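Mending by mail in Firnville

The owner of Vurkico started taking repairs by mail three years ago, after the last tailor in Firnville closed. She works out of two rooms above the old Gilmartin feed store and handles some 100 packages a month, mostly work pants, jackets and children's coats.

"People think I must love sewing," she said. "I like fixing. I have never made a dress in my life."

Most customers write a note and pin it to the problem. She asks them to wash everything first, and most do. Knees and pockets make up the bulk of the work, with zippers close behind.

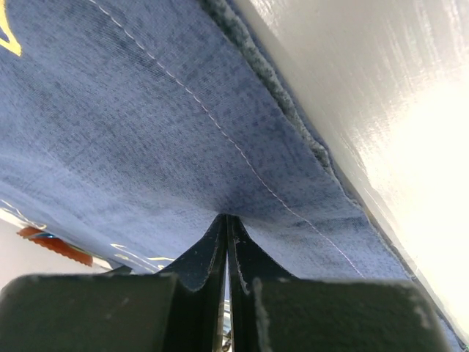 She charges by the job and quotes before she cuts any thread. If a repair would cost more than the garment is worth, she says so and mails it back. "Some of them tell me to go ahead anyway - it was their dad's, or they got married in it. Then I go ahead."

The busy season starts in June, when the summer camps near Ilow send their tents and bags. Last year she spent $2000 on a used walking-foot machine to keep up with the heavier material. It has paid for itself.

Asked if she plans to hire, she shook her head. "I'd have to train them, and I'm a bad teacher. Maybe next year."

Repairs usually go back out within two weeks.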